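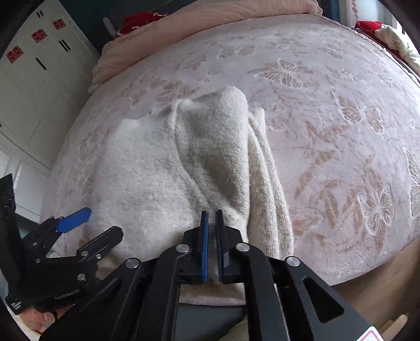 The cream jumper on the bed, with both grippers at its lower end.

Radoslava had folded the jumper 11 times before lunch, and Dirk said nine of them were no good.

"No good how?" she asked.

"Too fast at the sleeve. You get to the sleeve and you flick it."

She looked at her hands, a gripper in each. She had been folding jumpers since she was six and had always flicked the sleeve. Her mother flicked it too.

The study was called Pera and it was Armelle Hamel's idea. Most of the group wanted more folds. They had 300 already, done by whoever was free, and the arm back at the lab in Wemau still left a corner hanging out of every second jumper. Armelle thought 100 slow ones by the same person would teach it more. She had put this in an email in August and Igor Ševčík had answered with one word, which was "Try".

So Radoslava was trying. She shook the jumper out over the blanket, butterflies and all, and started again. Left gripper on the hem, right gripper on the shoulder. Close, lift, carry across, open. She counted under her breath at the sleeve, the way Dirk wanted, and laid it down flat.

"Better," he said. He wrote something in the notebook.

"Does it know the difference between wool and a towel?"

"It doesn't know anything. It gets the path of your hands and what the fingers see."

"Then it'll get my mother's flick."

"That's why I keep throwing them out," Dirk said.

By evening her wrists ached and they had 64 keepers. She finished the rest the next day. Dirk drove the drive over to Wemau himself and she didn't hear from anyone for four weeks, and by then she was back at work and had mostly stopped thinking about it.

Armelle rang while she was hanging out the washing.

"We ran both," Armelle said. "Same arm, same jumper. The 300 got it square less than half the time. Yours did a good deal better, and it hardly ever dropped the shoulder."

"So slow is the answer."

"Slow, or one person. We changed two things at once. Igor's cross with me about that." There was a pause on the line. "Could you do another 100? At your normal speed this time."

"With the flick?"

"With the flick. Dirk won't be throwing any out."

Radoslava pegged up a sock and thought about her wrists.

"I'll need a different colour jumper," she said. "I'm sick of that one."

"It has to be the same one," Armelle said. "Sorry."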